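Vasos de papel y mesas claras: galería del rincón de café

Galería del rincón de café de Solar, el local que compartimos con el estudio Partington en la planta baja. Aquí van las fotos de la mesa en uso, con algunas notas sobre el material para quien quiera montar algo parecido.
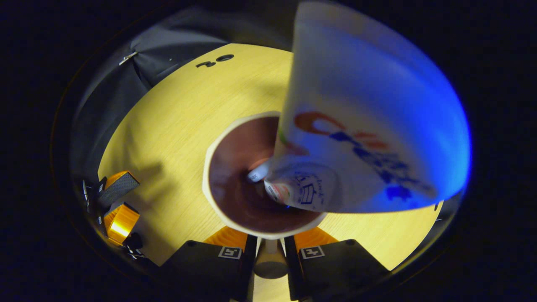 Dos vasos blancos sobre la mesa redonda de madera clara, uno de pie y el otro inclinado, con el borde metido en el primero.

El interior del vaso de pie es marrón oscuro, con un brillo rojizo. El inclinado lleva un logotipo de colores con una letra curva grande en naranja y, cerca del borde, un dibujito azul.

En el tablero, junto a los vasos, se ven dos caracteres negros que parecen un 2 y un 0. Están marcados sobre la misma madera.

Notas sobre la mesa
El modelo es el Grundden redondo, de 70 cm de diámetro. Para dos personas va bien; para tres hay que dejar las bandejas en otro sitio. Pasamos un paño húmedo al cerrar y aceite una vez por temporada – en diciembre toca el próximo repaso.

Notas sobre los vasos
Compramos vasos de papel en cajas de 96. Una caja dura unos 9 días, menos si el estudio tiene visitas. Los guardamos boca abajo en el estante Ronamden, que mide 84 cm de ancho y cabe justo entre la nevera y la puerta. Antes estaban en un cajón y se aplastaban los de abajo.

Los usados se vacían en el fregadero y se apilan unos dentro de otros, así ocupan menos en la bolsa. Las tapas van aparte. Quien prefiera taza tiene varias en el armario de arriba, y se lavan a mano porque el lavavajillas es del estudio y suele estar lleno a media mañana.

Horario
El rincón abre a las ocho y media. Los domingos está cerrado, aunque la puerta del patio quede abierta. El café en grano se repone por la tarde; si falta antes, hay un paquete de reserva detrás del azúcar.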